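Produktbewertungen / Textilien und Ausstattung / Reinigungstücher

Mehrwegtuch Destia im Praxiseinsatz: Bewertung der Beschaffungsstelle Clunness

Stand: 15. Juli 2025

Die Beschaffungsstelle Clunness hat das Mehrzwecktuch Destia des Herstellers Balogun für den Einsatz in Büro-, Werkstatt- und Laborräumen bewertet. Anlass war das Auslaufen des bisherigen Rahmenvertrags für Einwegtücher. Die Bewertung richtet sich an die Hausverwaltungen der angeschlossenen Einrichtungen und ersetzt nicht die Prüfung im Einzelfall, insbesondere dort, wo besondere Hygienevorschriften gelten.

Lieferumfang und Verpackung

Das Tuch wird gefaltet und einzeln in Folie geliefert, jeweils 38 Stück je Karton. Die Kartons sind stapelbar und trugen bei allen Lieferungen eine gut lesbare Chargenangabe. Eine Pflegeanleitung liegt nur einmal je Karton bei. Bei der Verteilung auf mehrere Etagen geht sie erfahrungsgemäß verloren; ein eingenähtes Etikett wäre vorzuziehen.

Die Einzelverpackung erleichtert die Ausgabe, verursacht jedoch einen Folienabfall, der bei einem Mehrwegprodukt schwer zu vermitteln ist. Auf Anfrage teilte Balogun mit, eine Lieferung mit Papierbanderole sei ab einer höheren Abnahmemenge möglich. Ein verbindliches Angebot lag bis zum Abschluss der Bewertung nicht vor.

Verarbeitung

Die Kanten sind umlaufend gekettelt. Nach acht Wäschen bei 60 Grad zeigten sich an einzelnen Ecken lose Fäden, ein weiteres Aufgehen der Naht wurde nicht festgestellt. Das Gewebe läuft geringfügig ein und bleibt dabei formstabil. Abfärbungen auf helle Flächen traten nach der ersten Wäsche nicht mehr auf. Fabrikneue Tücher sollten auf empfindlichen Oberflächen nicht feucht verwendet werden.

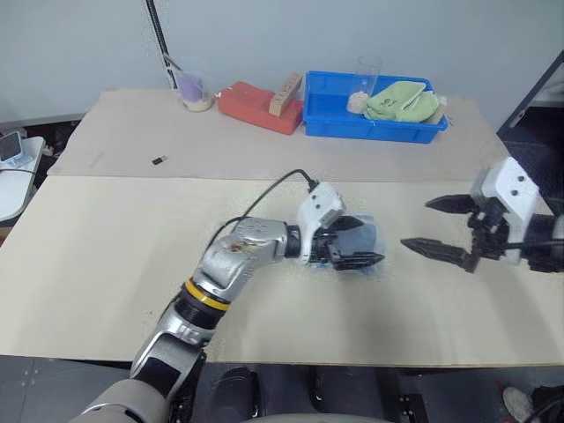 Reinigungsleistung

Auf glatten Tischflächen, Glas und lackiertem Metall nimmt das Tuch Staub und leichte Fettfilme zuverlässig auf. Für die trockene Reinigung von Bildschirmen ist es geeignet, sofern es ohne Weichspüler gewaschen wurde. Weniger überzeugend ist das Ergebnis bei eingetrockneten Rückständen in Teeküchen – hier musste in der Regel mit einem Schwamm vorgearbeitet werden. Herr Virgilio Lagman von der Hausverwaltung Drodarlow weist ergänzend darauf hin, dass das Tuch beim Auswringen vergleichsweise viel Wasser zurückhält und auf Edelstahl Schlieren hinterlassen kann.

Wirtschaftlichkeit

Im Standort Drodarlow wurden im vorangegangenen Haushaltsjahr 3.864 Einwegtücher verbraucht. Ob der Umstieg auf Destia Einsparungen bringt, hängt wesentlich von den Wäschekosten ab. Einrichtungen mit eigener Waschmaschine werden voraussichtlich entlastet. Bei externer Vergabe empfiehlt Frau Pacita Belmonte, Sachgebiet Einkauf, die Tücher in den bestehenden Vertrag für Arbeitskleidung aufzunehmen und keinen gesonderten Auftrag zu erteilen.

Zu beachten ist ferner der Schwund. Während der Erprobung kehrten nicht alle Tücher aus der Wäsche zurück. Eine farbliche Kennzeichnung nach Einsatzbereich bietet der Hersteller derzeit nicht an.

Bewertung

Verarbeitung: gut
Reinigungsleistung: gut, mit Einschränkungen in Küchenbereichen
Verpackung: ausreichend
Gesamturteil: 4 von 5 Punkten

Das Produkt wird für Büro- und Werkstatträume zur Beschaffung empfohlen. Für Teeküchen bleibt die bisherige Regelung bis auf Weiteres in Kraft. Bestellungen sind über das übliche Formular an Frau Princess Dizon zu richten – Sammelbestellungen mehrerer Einrichtungen sind zulässig, die Lieferanschriften müssen einzeln angegeben werden.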